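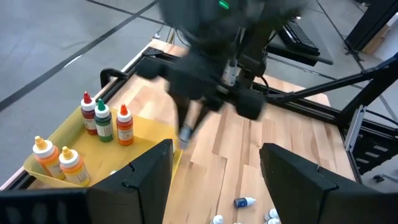

Afia Dogbe asked whether the Zoltonwood wall will get an anti-graffiti coat, and if so, which kind. Short answer: sacrificial, two coats, after a 48 day cure.

Why the wait. Silicate paint on lime render needs to stay open to vapor while it sets. Seal it early and salts come through in patches by the first winter.

Wall area is 1,273 square feet. The lower 56 inches take most of the scuffing, so that band gets the coating first. The rest depends on budget.

Drawing transfer was by grid. We tried a projector in August on the Troncoso underpass and the lens distortion at the corners cost us a day of redrawing.

Palette is mineral pigments only - iron oxides, chrome oxide green, one cobalt blue. No organic reds on a south face. The red on the old Kavano mural went pink in four years.

Boonsong Boonyarit mixed the test panels. Panel 3 chalked when rubbed, so the binder ratio went up slightly for everything below the cornice.

Scaffold comes down May 13, 2022. Joint filler at the east downspout is still open and will be patched from a ladder.

Next post will cover the primer.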